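Handout 4: Setting up the simulated cell

Read this before your lab slot. The cell is the single-arm tabletop setup in Gradurex, with a two-finger gripper and a camera mounted behind it. Everyone works from the same base file, so please don't save over it. Copy it to your own folder first and rename the copy with your group number.

Loading the cell

Start Gradurex and open the Lurnach project. Wait for the physics to settle before touching anything. If an object slides or jitters after loading, reset the cell once. If it still moves, check that the tabletop collision mesh is switched on. It was off by default in last year's file and several groups lost a session to it.

Setting the gripper

Home the arm, then open the gripper fully and zero the finger position there. Close it on nothing and open it again, 3 times. The reading should return to zero each time. If it drifts, the linkage joints have picked up the wrong limits. Reload the gripper file and repeat the zero. Do not correct the drift by hand in the controller.

Random seed

Use seed 553 for all work you hand in. Other seeds are fine for practice.

Checking the wrist camera

Move to the approach pose and stop with the fingers open. Both fingertip pads and the object should be in view. You want clear tabletop between the object and each pad before you start a descent. If a pad is missing from the view, the camera offset is wrong and the grasp pose will be wrong too.

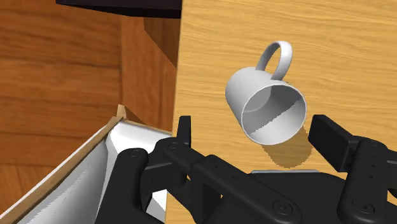

Fig. 2. Approach pose, fingers open

The mug is on its side with the handle uppermost in the view and the mouth toward the lower right. Jagged shadow edges, as on the inner wall, come from the low shadow resolution. Leave that setting alone.

Before you leave

Export the log, close the project without saving the base file, and write your seed and finger zero on the sheet. Grasp planning is Handout 5. Questions about the files go to Vaughan Mahuika.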